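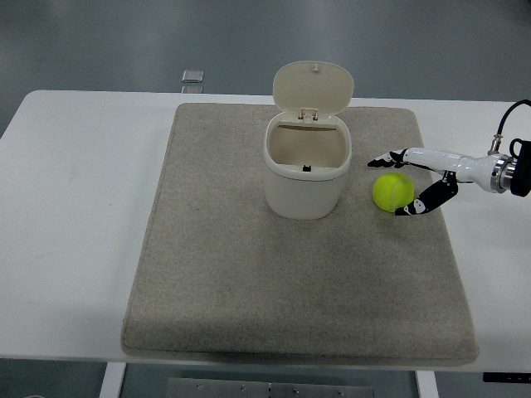

How often should you change out a tennis ball if you only play for fun? Every 2 or 3 outings is plenty for me, and I stretch it longer when I'm just hitting against a wall.

I got back into tennis in October after 13 years off and wow, my legs have opinions. The public courts over in Vilcombe are free before 9 in the morning so that's my slot now!

Stuff I'd forgotten: a dead ball makes you swing way too hard. My shoulder was sore for 2 weeks and I blamed the racket (sorry, racket).

Quick check I do at home: drop one from head height onto a hard floor. If it doesn't make it past my belly button, it goes in the dog pile.

The Himby grips are nice btw, kinda tacky, but they get gross fast if your hands sweat like mine. I went back to the cheap towel kind.

Court 2 still has the saggy net, so bring a strap if you're headed there. Also the water fountain is back on, yay.

Serving practice tomorrow, 7:30. I'm going to double fault so much lol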